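ok transfer thread bc my mentions are a mess. Drernness stuff mostly, some Weltberg at the end

1/ Serrano. no he has not signed. the "agreed in principle" line came from one radio guy in June and everybody copied it. his deal still has a year left plus the club option, and the option is the whole story imo

2/ if Drernness trigger the option they keep him on current wages. he doesn't want that. his agent doesnt want that. so you get leaks about Weltberg being "serious". funny timing

3/ numbers for people asking: 103 appearances, 20 goals, 16 of them from the left side. for a guy who turned up as a backup fullback!! pay him

4/ typing this between calls so forgive the spelling

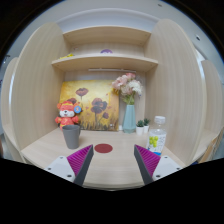 desk, this afternoon

5/ back. Ashworth. a lot of you want Lionel Ashworth gone and I get it, he's 34 and the second half of last season was rough. but look at who else plays that spot. Slaoui is a kid. a good kid. you dont throw Amr Slaoui into an away game in the cold with no one next to him

6/ I'd give Ashworth one more year, fewer minutes, let him talk Slaoui through it. cheap. boring. fine

7/ someone asked if the Flotomska money changes anything. short answer no. sleeve sponsor, paid in installments, most of it already spoken for by the training ground. it's not a transfer budget, please stop adding it to the transfer budget

8/ Adjoa Amissah had the best piece on this, she went through the wage bill line by line. read that before you reply to me. her point is the squad is one big contract away from having to sell, and Serrano IS the big contract
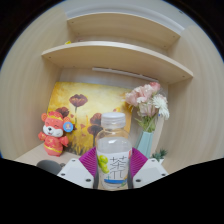

9/ so who goes if he stays? my guess is the second keeper and one of the two center backs. not both. you can't go into the cup rounds with three defenders and a prayer, we tried that, it was horrible

10/ Weltberg now. they need a forward, they know they need a forward, and they have asked about the same forward every window. Naima Bensaid is reporting a loan with an obligation to buy. I believe her, she was right on the last two

11/ but the obligation only kicks in if they finish top half. which, have you watched them

12/ wait correction to 3, those are all competitions, not just league. my bad

13/ also Weronika Wieczorek says the Serrano medical rumor is just a normal preseason check, the whole squad does it the same week. so that's that one dead

14/ prediction: Serrano signs late, three years, release clause that everyone yells about. Ashworth stays. Weltberg get thier loan and moan about it by winter

15/ muting this now, got another call. will post if anything moves tonight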